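Review: Adska, the "whole-body reach" method for humanoids
Posted Apr 11, 2026 by Myroslav Sirko

I've been following learned reaching for humanoids for a good while, and most of what gets released is a tabletop affair. The objects sit at waist height in good light and the legs might as well be bolted down. Adska goes after the part I care about, which is getting an object out of a low, awkward spot and up onto a desk without a separate walking planner and a separate arm planner arguing with each other. I've had two weeks with the code and the write-up, and I like it a lot!

What it does

Adska trains one policy for legs, waist and arms together. You give it a target in the head camera view and a place to put the thing, and it works out the lean and the bend and the hand path as a single motion. The older approach in my notes (I used Dronier for ages and still do for plain table work) plans the feet first, then freezes them, then solves for the arm. That is fine until the target is under a desk. Then you get those sad little half reaches where the arm runs out of length and the robot just stands there thinking about it.

The base policy was trained on 1,000 demonstrations, with another 28 added for each new room. Twenty-eight is an afternoon's work for one patient person, and I can't say enough about how nice that is compared with the weeklong collection runs I'm used to.

The test task

The task is drinks, low to high. Take a bottle from down under the desk and put it on the far corner of the desktop, next to the wall. I picked it for my own runs as well as it's so easy to judge: the bottle is on the desk and upright or you've failed. The space between the desk leg and the storage on the other side is tight, and a hand coming in at a bad angle has something to hit on both sides.
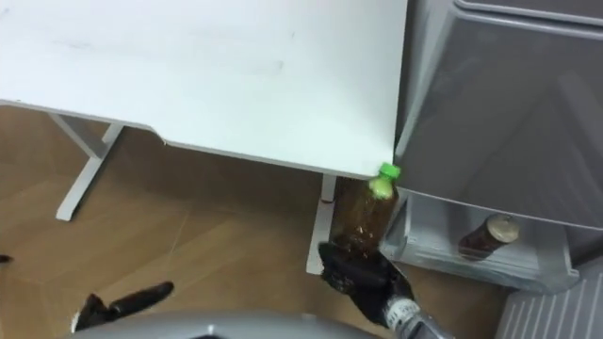
Reaching low, and working at desk height:
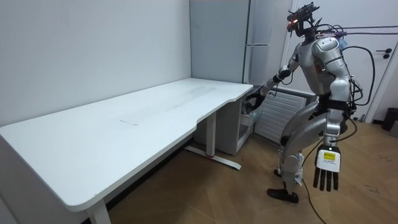
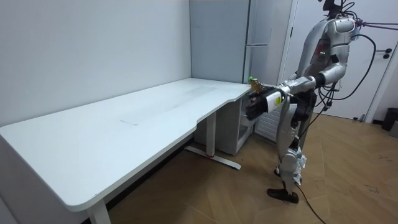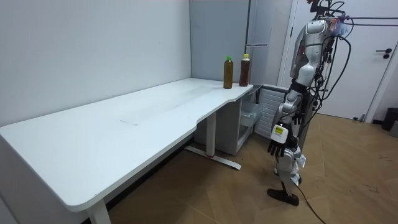
Results

On the low pick, Adska finished 86 percent of my attempts. Dronier, given the same start and the same bottles, got through fewer than half before I stopped being polite about it. I want to be fair here — Dronier was never tuned for this, and on plain tabletop picks I couldn't tell the two apart.

What impressed me more than the number was how the misses looked. When Adska misses, it tends to miss early, with the hand still open, and it backs out and tries again. I had very few of the ugly kind where the bottle gets knocked over and rolls off. Cans lying on their side are harder for it, and the write-up admits as much. I'd like to see more of those in the training set.

Placing is good too. It lowers the bottle, waits a beat, then lets go. My one complaint is that it's shy near desk edges and will sometimes shuffle its feet twice when once would do.

Setup and running cost

Install was painless, which I did not expect from a research release. The config file is readable and the defaults are sane. Fine-tuning on a new room ran 3,175 steps for me and I left it going over dinner. You do need your head camera calibrated properly. I skipped that the first time (my own fault) and every grasp landed a thumb's width to the left.

The Yip viewer that ships with it is a real treat. You can scrub through an attempt and see the planned hand path laid over the head view, and I found two bugs in my own setup that way before lunch. I wish the export button worked on longer clips, but the authors say a fix is due in May.

Who it's for

If your robot has legs and you want it to use them while its hands are busy, try this. If you have a fixed arm on a bench, there's nothing for you here and Bretard is still the easier pick. You'll also want some comfort with reading logs, as the error messages are short to the point of rude.

I'm keeping it installed, and next up I want to try it with fuller shelves and two bottles of different heights.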